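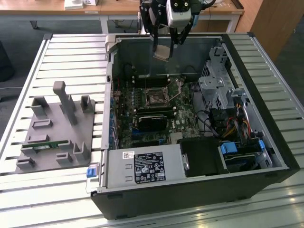
Cirilo Galindo wanted to know whether he could skip the weekly touch-off if the cell hadn't been bumped, because his had been running clean for a month and he was tired of doing it. He's not the only one who writes in about that, so it goes first. Answers are mine, from looking after the PC teardown and rebuild cell at Urkard. Last gone through 7/5/25.

Can I skip the weekly touch-off?
You can, and you'll get away with it for a while! Then the fingers will start setting processors down a hair off and you'll spend an afternoon blaming the vision. It takes me 15 minutes with a coffee in the other hand. Do it Monday before the first tower goes on, and do it again any time you've had the fingers off.

How do you keep the tower from moving?
We lay it on its side, open side up, and push it against two stops bolted into the slots of the table. The profiles are handy that way – you can put a stop anywhere along a slot. Mark where yours go with paint pen, because somebody will borrow one.

What's the printed plate for?
It's where small parts wait. The narrow green boards lie in the slots and the L-shaped holders take the bits that would otherwise slide around. We print ours in gray, four hours or so each, and I keep one spare on the shelf. When a slot gets sloppy I toss the plate and print a new one. I tried shimming with tape once and the tape came out with the part.

The gripper drops processors. Is it the force setting?
Sometimes, but look at the fingertips first. Skin oil and dust make them slick, and I wipe mine with alcohol at the start of every shift. If they're worn shiny, swap them. Only then go into the settings, and go up in small steps. Please don't practice this over a board you care about. Park the arm over the plate and use a dead chip.

Does the robot lift the socket lever?
Nope, I do that by hand. Lever and retention frame both all the way up before you press start. There's a line for it on the checklist and I still walked past it twice last July. Look into the socket with a flashlight too, while you're there. A bent pin is a lot cheaper to find before the chip goes down.

How often do the fingers need new screws?
I check them every 249 cycles. It was supposed to be 250 and I typed it wrong in the counter, and now it's just the number. Snug them, don't crank them, and put a dab of the medium threadlocker on anything that turned. The full strip-down is at 3,000 cycles. That's joints out, cleaned, a little grease, back together, and it eats most of a morning.

The camera has lost focus. Now what?
Check that the housing is tight on its bracket before you touch anything else. Ours worked loose at 700 cycles on the old bracket. If it's tight, clean the lens with a dry cloth, rerun the calibration sheet, and compare with the saved numbers. If it's more than 3 pixels off, call Pitent and have the serial number ready, they'll ask for it before hello.

How do I stop the cable snagging?
Leave enough slack for the wrist to turn fully both ways, and not an inch more. Jog it by hand, slowly, down into an open case and back out. Drive cages are the usual trouble, all those folded tabs – I've had a cable jacket sliced on one. Spiral wrap helps.

Where do I get spare fingers?
Omoregie stocks them. Order the pair, even if only one is chipped. The Veltuline ones are cheaper and they do fit, but ours needed filing at the bolt holes and I wasn't thrilled. If you've had better luck with them, write and tell me which batch you got.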